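Home | About | Vacancies | Contact

Posted 15th August by Nuria Gebretsadik

Housekeeping assistant, Grasamham

Sutau runs short-stay flats and guest rooms in Grasamham and Stulten. We need a part-time housekeeping assistant for our Krajewska Road building, 18 hours a week, mornings only.

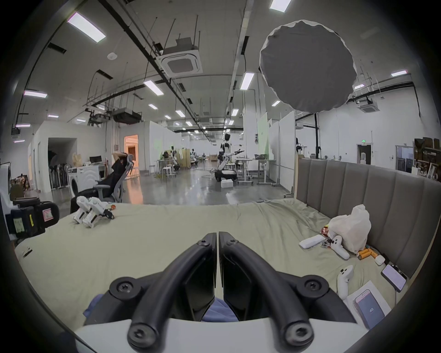 Rooms have to be ready by early afternoon, so most of the work is changing beds, cleaning bathrooms and restocking tea trays. Guests leave things behind. A power bank on the sheet or a snack wrapper by the headboard is an ordinary find, and you will need to tell lost property from rubbish and log anything worth keeping. Upholstered headboards are vacuumed on every changeover.

You will work in a team of seven and report to me. Experience is useful but we will train the right person. You must be able to lift bedding and manage stairs. 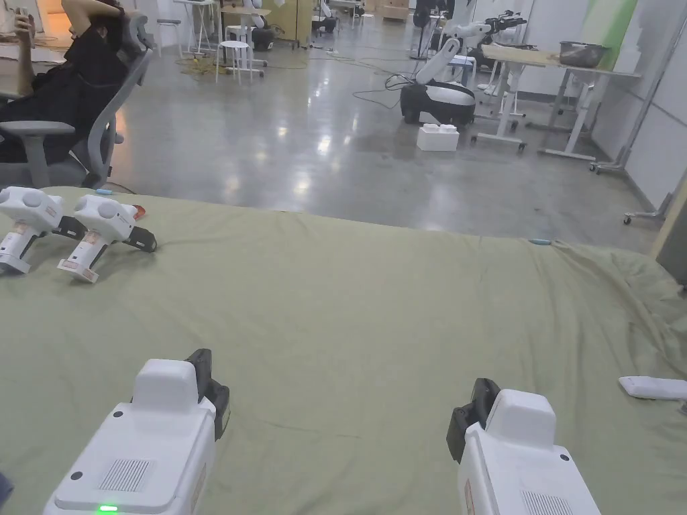 Pay is reviewed each June. Uniform is supplied, and we pay bus fares from Stulten. Late finishes are rare and are paid by the quarter hour.

To apply, send a short letter and the names of two referees to Nuria Gebretsadik, Sutau, 243 Krajewska Road, Grasamham. Please say which mornings you cannot work.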